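Menix support, ticket 2550
Status: open
Opened November 25, 2024

Hi all, and thanks for the quick help back in August! We're gathering two-arm examples for the Korska model, pens and markers into a paper cup, and the recorder keeps dropping the end of an episode. Out of 28 episodes, 10 saved without their last stretch. The arms behave fine, it's only the saved files that come up short. 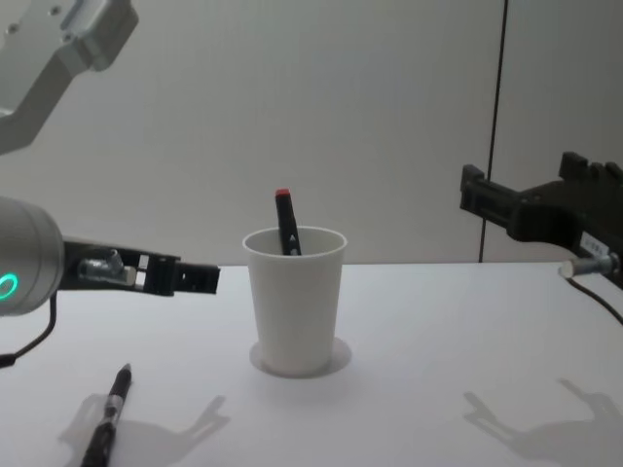 Episode length was my first suspect, so I raised the limit to 3,000 steps and restarted the recorder, with no change at all. Then I wondered about the stop trigger, which is meant to wait until both pens are in. With the red-capped marker standing in the cup and the black pen still on the table, the episode should stay open, and I'm fairly sure ours closes right there. Could it be reading one pen as the whole job?

I've put the logs in the Mernalex folder, short episodes first. I'm holding off on recording more until I hear from you, so please take whatever time you need!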